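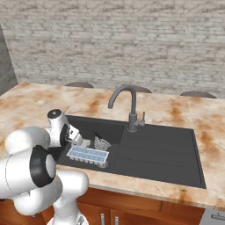
# Hard Water and Stains on Kitchen Stone

Unathi Pillay and Brijesh Kashyap, 26 May 2018

We tested tap water from three homes in Cendstead. Hardness at the first two was 142 and 144 mg/L. The third kit leaked, so we left that result out.

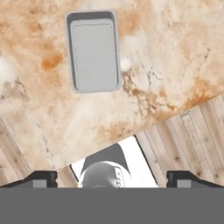 Lime scale shows up fastest on dark, plain stone. We left drops on each sample overnight and wiped them with a dry cloth. On cream marble with rusty orange and tan patches, like the slab under the gray tray, a faint ring would be hard to pick out. Our scores for patterned stone may be too low.

Next step: repeat the test in November with 6 samples.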